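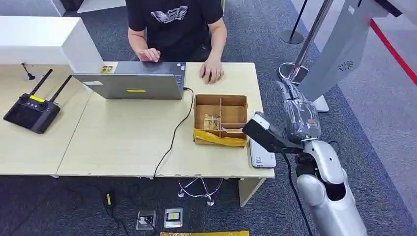

Can I take my bike on the train with a standard booking?

Only if you add a bike space to the booking before you travel. A passenger ticket does not hold a space by itself, and conductors on Surcombe trains can turn away a bike that has no space tag.

Section 5. Adding a bike space to a booking

Use these steps for a regular, non-folding bike on any Surcombe train with a bike car. Folding bikes that are folded and bagged travel as hand luggage and need no booking. Tandems, cargo bikes and trikes are covered in Section 6.

Before you start, have your booking code and the email address you used to buy the ticket.

1. Sign in to your Uletti account and open My Trips.

2. Select the trip. If it has more than one leg, each leg is listed on its own line.

3. Select Add Bike next to the first leg. If the button is gray, the bike car on that train is full or the train does not have one.

4. Choose the bike type. For an electric bike, check the weight printed on the frame or in the owner's papers. The hooks take bikes of up to 32 kg with the battery fitted.

5. Repeat steps 3 and 4 for every other leg.

6. Select Review. The bike fee is shown under the fare.

7. Select Pay and Confirm. Keep the page open until the space number appears.

Note: Spaces are held for 20 minutes after step 3. If the time runs out, the spaces go back on sale and you will need to start again from step 2.

Caution: A space on one leg does not carry over to the next. If you change trains at Simiyu Junction, make sure both legs show a space number before you pay.

5.1 Printing the tag

Each space comes with a tag. You can print it at home or at a Priteck ticket machine in any staffed station.

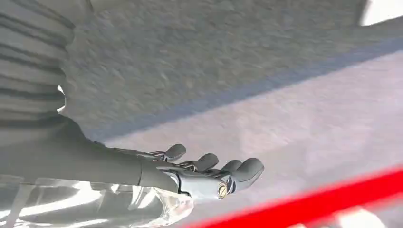

To use the machine, touch Collect, then Bike Tag, and enter the booking code without spaces or dashes. The tag comes out after the tickets, from the same slot. Wait for the second beep before you walk away.

1. Fold the tag along the dotted line.

2. Loop it around the handlebar stem and press the sticky ends together.

3. Turn the tag so the space number faces out.

4. Keep the stub. You will be asked for it when you collect the bike.

Caution: Do not put the tag on a brake cable or over a light.

5.2 Loading

Be on the platform at least 20 minutes before departure. The bike car is marked on the platform display and is usually at the rear, but it can change on the day.

1. Take off panniers, water bottles, pumps and child seats.

2. Wait until passengers have left the bike car.

3. Lift the bike in and hang it by the front wheel on the hook that matches your space number.

4. Fasten the strap around the rear wheel and the rail.

5. Go to your seat. Passengers may not ride in the bike car.

Note: Staff can help with a ramp at staffed stations but are not required to lift bikes. Ask for the ramp when you arrive at the station.

5.3 Changing or canceling a space

Open the trip in My Trips and select Edit Bike. Changes are free until the day before travel. On the day of travel, a canceled space is not refunded.

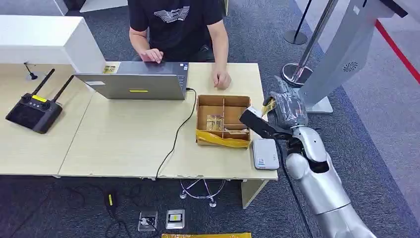 Laptop open on the desk.

If your train is replaced by a bus, the bike fee is returned without a claim. Buses do not carry full-size bikes. You can move the bike space to a later train on the same route, using Edit Bike, once the replacement notice has been posted.

5.4 Messages you may see

Code 3000: The booking code and email do not match. Check both and try again.

Space Released: The hold time ran out before payment.

Leg Not Eligible: That train has no bike car. Go back to My Trips and choose another departure.

Winter schedules start in December, and some early trains will run without a bike car. Check each leg again if you booked before the new schedule was loaded.

Section 5 last revised 19 November 2023 by Verna Kincaid. Corrections to Gunvor Brekke, Passenger Information.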